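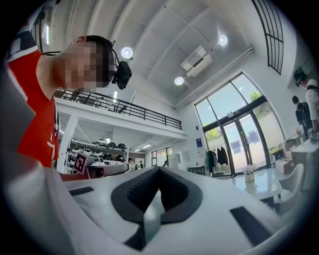

The Upstairs Room at Hirkville

Welcome, and thank you for stopping by our little gallery page. So many of you have written to ask what the place looks like now that we are finally settled in, and I kept promising to put something up, and then March came and went and I still hadn't done it. So pull up a chair! I'm Sherif Tawfik, I look after the room and its bookings, and I'm afraid I can talk about it for a good long while.

The ceiling, the lights and the mezzanine
The ceiling is high and white, with shallow beams crossing it, and I love it more than is sensible for a grown man. When we first came to look around, there was talk of putting in a lower one to save on heating - I am so glad we left it alone. The round lights up there are bright enough that you can thread a needle at nine in the evening, which our sewing group from Kendden will happily confirm. The air-conditioning unit sits high on the wall, well out of everybody's way, and there's a long white duct running along where the wall meets the ceiling. I wanted to box it in at first, but I've grown fond of it and now I think the room would look a bit bare without it.

Then there is the arched window with its black grid. If you visit only once, come in the late afternoon and bring a cup of something warm with you. And do look for the mezzanine, with its black metal railing and thin upright bars. We had that railing repainted by Bennani, a small family shop two streets over, and the whole job came to 604 dollars, which I thought was very fair once I saw how many bars there were to get a brush around (the paint took longer to dry than any of us had hoped, but we got there).

A few things people ask
The room is up one flight of stairs, and there's an elevator by the side door if you'd like it. We can seat 63 for a talk, or fewer if you want tables out. The building is about 500 steps from the Jeminix parking lot, going by my own short legs, and parking there is free after six. We open at 9 in the morning, and if you're early, ring the bell and I'll come down and let you in.

I'll add more to this page when I've had a chance to sort through the rest. Until then, come up and see us, and stay as long as you like!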